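Linelstead Robotics Club - Hand Gripper Set-up Guide
Section 4: Before your first recording

Read this section even if you were here last year. The fingers are new, and so are most of the rules.

4.1 Clearing and checking

1. Sign the gripper out on the sheet by the door. "I had it for two minutes" is still having it.
2. Clear your end of the table. Mugs count as clutter, including yours.
3. Check that both fingers are seated square on their mounts. If one wobbles, nip up the screws with the small hex key. Finger-tight plus a quarter turn is plenty.
4. Squeeze the handle fully, then let go. The fingers should meet flat and spring back without sulking.
5. Hold the gripper over bare table with the fingers open and look at the preview. Both pads should sit low in the view, one on each side, with clear table between them.

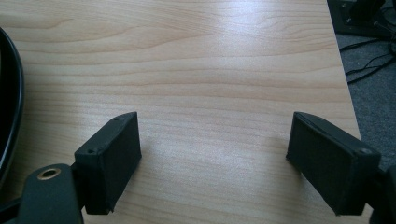
Fig. 4. Fingers open over the bare tabletop, before any objects go down.

6. Compare your preview with Fig. 4. If one finger is much higher than the other, go back to step 3 and be more honest about the wobble.
7. Look for glare. A pale patch on the wood is tolerable; if you can't make out the fingertips, shift the lamp or shift yourself.

Note: Zuzana Zelenák keeps the spare screws in a tin marked Tonine. Please ask before opening it. The other tin is biscuits, and she knows how many.

CAUTION: Keep cables out of walkways. The carpet hides black cable about as well as you'd hope it wouldn't.

4.2 Test recording

1. Name the file with your team name and the number 2, as in Dornska-2. Number 1 is reserved for Kaiwen Tang's calibration run and he will notice.
2. Record for 70 seconds, opening and closing the fingers slowly.
3. Play it back before you put anything on the table. We already have more than 526 recordings on the club drive, and a fair few star somebody's sleeve.

If playback stutters, restart the laptop and repeat from step 2. If it stutters again, find Hongjun Luo and bring the laptop with you.

Go on to Section 5 for placing objects.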